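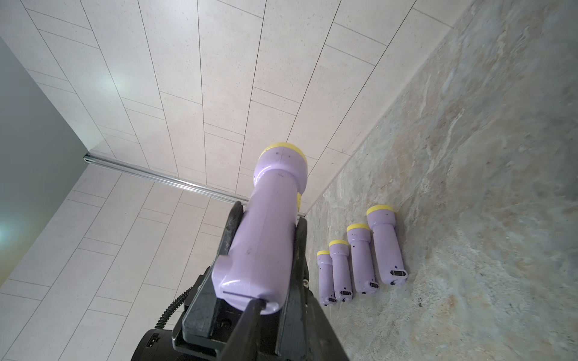 How often should you change the batteries in a flashlight you hardly ever use?

Once a year, on the same day every year, whether they seem tired or not. I do mine the first weekend in October when the blankets come out, and the old ones go into the TV remote until they give up for good.

I started my power outage drawer after we lost the lights for 19 hours one fall and I spent the first of them crawling around the hall closet with a birthday candle. Never again! So now there's one drawer, in the kitchen, second from the top, and everybody in the house can find it with their eyes shut (we practiced, the kids thought it was hilarious).

Things I've learned about keeping it in order:

Store the batteries next to the flashlight if it's one you only use in emergencies. A leaky battery will ruin the contacts, and I lost a perfectly good light that way. If you do find white crust in there, put on gloves, dab it with a cotton swab and a little white vinegar, wipe it with a barely damp cloth and let it dry overnight with the cap off.

Buy bright colors. A black flashlight in a dark drawer is a silly thing to own. If yours is black already, wrap a band of glow tape on the handle. I got a roll of the Plikier kind at the hardware store and it has lasted ages, and I've put it on the fuse box door and the basement handrail too.

Wipe the lens! Mine gets a greasy film from living near the stove. A drop of dish soap on a soft cloth, then a dry one.

Write down what size batteries each thing takes and tape the list inside the drawer. I stood in the Resel store once trying to remember if the radio took C or D and bought the wrong pack, of course.

And one for the basement people. After a heavy rain I take a light down and hold it flat against the wall so the beam skims along it. Lumps and cracks that you'd never notice under the ceiling bulb throw little shadows and show right up. I put a pencil mark at the end of any crack I'm keeping an eye on, with the date, and check it again a month later.

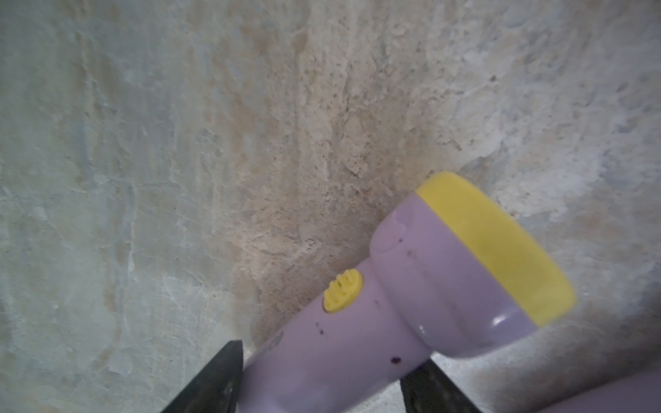 Rough old wall with flaking patches and fine cracks.

If the surface is chalky, brush it with a stiff dry brush before you even think about paint, and lay an old sheet down first. The dust gets everywhere, and I'm still finding it on the canning jars.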